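Workshop notebook, Oltum product room
Tuesday, entry begun 9:40
Present: B. Woldegiorgis, S. Henao

Purpose of the session: to settle the basket for the Bakell tabletop set and to continue the surface check on the soft fruit pieces. The Flerkov order is not covered in this entry; see Segundo's pages.

1. Baskets

Two candidates were compared. The round one from Virk was set aside early. Its rim gives when lifted from one side, and the base rocks on a hard surface. Segundo pressed it flat by hand and it returned to its earlier shape within the hour. I do not recommend that we spend further time on it.

The rectangular one, with rounded corners and a braided rim, is the better choice. The rim holds its line all the way around and there are no loose ends on the inside. The supplier's sheet does not state the material of the strands, and I have written to ask. Until an answer is received, the label text must not say "natural wicker." Segundo's view is that the color will decide the matter for most buyers in any case – the brown is warm and sits well with the fruit.

Wipe test with a damp cloth: no color on the cloth after 100 passes on the outer wall. The inner wall has not been tested.

2. Soft fruit

The peach remains under discussion. Bontu's note from July calls it a peach, the carton label calls it an apple, and the order form says only "fruit, pink." I ask that everyone write "pink fruit" until Bakell confirms the name. Stock on the shelf sheet is 1252 pieces against an order of 1000, so there is no shortage if some are rejected for marks on the surface.

Points to watch on this piece: the crease down the front should run straight, and the green stem should not lift when pulled lightly.

3. Layout on the white table

The table was cleared and wiped before the afternoon work. The basket was set at an angle, with the fruit well apart from it.

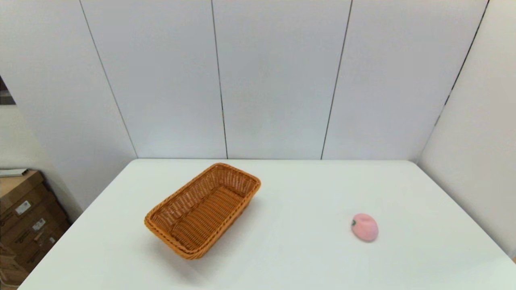 Segundo prefers the wide spacing for the catalog page. My own preference is for a closer arrangement, but I accept that the text block needs the room. We agreed to keep the basket empty on the first page and to show it filled on the second.

The white top is hard on pale colors. The pink holds up well enough, and the green of the stem helps. The cream pieces will need another surface – the gray board in the cupboard should be tried first.

4. Open items

Supplier's answer on the strand material (Woldegiorgis).
Wipe test, inner wall, same cloth and same count (Henao).
Name of the pink fruit, to be confirmed with Bakell.
Return of the round basket to Virk, with 2 copies of the rejection slip.

Entry closed 4:15. B.W.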